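Print this article
E-mail this article

Hard Water, Short Lives

The heating element on Anikó Hegyi's bench came out of a kitchen water heater in Clorkdale, and it is no longer round. Scale has built up on the sheath in overlapping plates, thickest on the lower bend, and the metal underneath has split along its seam. Hegyi repairs small boilers and water heaters for a living. She puts the element's service life at a little under three years. The same part, fitted in a soft-water district, is often still working after 12.

Clorkdale draws its water from a limestone aquifer. The town supply measures 300 milligrams per liter of hardness, expressed as calcium carbonate, and the older wells on the east side run higher. Prumton, on the far side of the ridge, is fed by a reservoir on granite and has hardly any scale at all. Residents who move from one town to the other tend to notice it first in their soap.

The chemistry is old and well understood. Rainwater takes up carbon dioxide from the soil and becomes slightly acidic. As it moves through limestone it dissolves calcium carbonate and carries it as calcium bicarbonate, which stays in solution while the water is cool. Heat drives off the carbon dioxide, and the carbonate comes back out as a solid. The deposit forms fastest at the hottest surface, so the heating element gets it before the tank wall does.

Scale conducts heat poorly. In a gas-fired heater it settles on the floor of the tank, directly above the burner, and the steel below it runs hotter than the designer intended. The popping sound that owners report is steam forming under the sediment. In an electric unit the element itself overheats. Efficiency falls in both cases, although the drop in an electric tank is smaller than sales literature suggests: the heat still ends up in the water, only more slowly.

Norbert Fodor, who ran the Clorkdale waterworks laboratory until he retired, kept a record of complaints by street. Over 515 of them concerned scale. Most came from households with the thermostat set well above 140 degrees Fahrenheit, and Fodor regards the setting as the cheapest thing to correct. Deposits increase sharply above that point. Very low settings bring their own trouble, chiefly bacteria, and he does not recommend going below 120.

Glassware and flatware show the problem in a milder form. When a drop of hard water dries on a surface, everything dissolved in it stays behind as a ring. Dishwasher salt, rinse aid and a dry towel all work, by different means. Spots that have been through many hot cycles may be etching in the glass itself, and acid will not remove those.

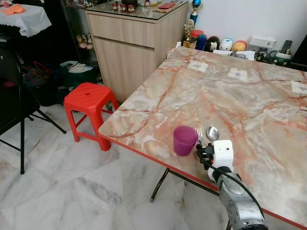

Does boiling water make it soft? Partly, as boiling removes the share of hardness held as bicarbonate but leaves calcium and magnesium sulfates where they were.

The usual household remedy is ion exchange. Water passes through a bed of resin beads loaded with sodium, the resin takes up calcium and magnesium, and sodium goes into the water in their place. When the bed is spent, it is flushed with brine and starts again. Mariann Takács services softeners for Szűcs, a family firm with customers in both towns, and spends much of her week on valves. The resin seldom fails first. In her experience the common faults are a salt bridge in the brine tank, a clogged injector and a control head programmed for the wrong hardness.

Setting the control correctly takes a test strip and some arithmetic. Hardness in milligrams per liter is divided by 17.1 to give grains per gallon, the unit most American controls expect. A reading of 254 comes to just under 15 grains. Iron, if there is any, has to be allowed for separately — Takács finds that this step is the one most often skipped.

Electronic and magnetic conditioners are harder to assess. They remove nothing from the water, and a hardness test gives the same reading on both sides of the device. The claim is that they change the form of the crystals so that less of the deposit sticks. Kobe Claeys, an engineer with the valve maker Clalten, has run paired heaters on the same supply, one with a conditioner and one without. He got a modest difference in one trial and none in the next two, and he has not published any of them.

Hegyi's own advice is to drain a few gallons from the bottom of the tank twice a year, with the power or gas off, and to look at the anode rod while the tools are out. The split element stays on her bench beside the vise. She has ordered its replacement in a low-watt-density pattern, a longer element folded back on itself, which runs cooler at the surface for the same output.

Print this article
E-mail this article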